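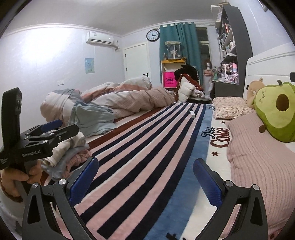
What has the grant paid for so far?
It has paid for the slipway repairs at Putport, the new winch, and the first part of the refit of the Costigan, our training and inshore survey boat. The engine has been bought and delivered but is not yet in the hull.

Progress report to the Situnora Fund
Prulton Harbour Trust
Report dated 02/01/2023

Slipway and winch

The lower section of the slip at Putport was relaid in the autumn. The old rails had spread near the low-water mark and the cradle would only run true on the upper half, so for two seasons we could haul nothing longer than a harbour launch. The new rails are bolted to concrete sleepers and the cradle has been fitted with new wheels. The winch was installed after that and passed its load test at the second attempt. The first test was stopped when the brake slipped under load. The supplier replaced the brake linings at no charge.

The slip can now take boats up to 34 feet. Two local boats have used it as paying customers and the fees have gone into the running account, as agreed.

The boat

The Costigan came out of the water on the first good tide after the winch was passed. She was pressure washed, chocked and surveyed. The survey was mostly as expected. The planking below the waterline is sound apart from a short length on the port side near the turn of the bilge, and the keel bolts we drew were in fair condition. The stern post was worse than we had thought. It had softened around the shaft log, and the yard's advice was to replace the lower part before any new shaft went in. We accepted that advice.

The new piece has been cut from oak and scarfed in. It took longer than the yard had allowed for, mainly because the first piece of timber opened up as it dried and had to be put aside. The plank on the port side has been replaced and the seams in that area caulked again.

The wheelhouse has been stripped out. We had hoped to keep the existing roof, but there was rot along the forward beam where the old radar bracket had let water in. A new beam is in place and the roof will be sheathed once the weather allows. The old wiring has gone entirely. A good deal of it had been added over the years without any drawing, and the electrician preferred to start again.

Engine

The new diesel arrived at Prulton in its crate and is stored under cover in the net shed. The old engine has been lifted out and sold for parts for £433, which has been credited to the refit budget. The engine beds have been cleaned back and measured. They will need packing pieces to suit the new mounts, and the yard is making these now. The new shaft and propeller are on order.

Spending

The slipway work came in slightly under budget. The stern post and wheelhouse beam were not in the original plan and have used up that saving and most of the contingency. We are not asking for more money in this report. If the shaft costs more than the quote we hold, we would put off the new deck paint and the second bilge pump and pay for them from harbour income later in the year. We would want to agree that with you first.

Timetable

The project is running about 2 months behind the plan you approved. Most of that is down to the stern post. The rest came from the brake failure on the winch, which held up the haul-out and cost us a set of spring tides.

The engine should be in by the end of February, provided the shaft arrives when promised. Wiring and plumbing will follow — the electrician has kept time free for us — and then the wheelhouse can be closed up. We do not expect to relaunch until the wiring has been inspected and signed off.

Training

The shore-based part of the course has gone ahead without the boat. Trainees have covered chartwork, radio procedure, ropework and basic engine care in the classroom at Prulton, and several have spent time in the yard helping with scraping and painting under supervision. Sea time cannot start until the Costigan is back afloat. We looked at hiring another boat for this, but the only suitable one was not coded for the number of people we need to carry.

Matters for your decision

We would like your agreement to move the final claim date back to match the new timetable. We also need to know whether the survey equipment can be bought before the relaunch. The supplier will hold the present price for a short time only — the quote is attached with the invoices.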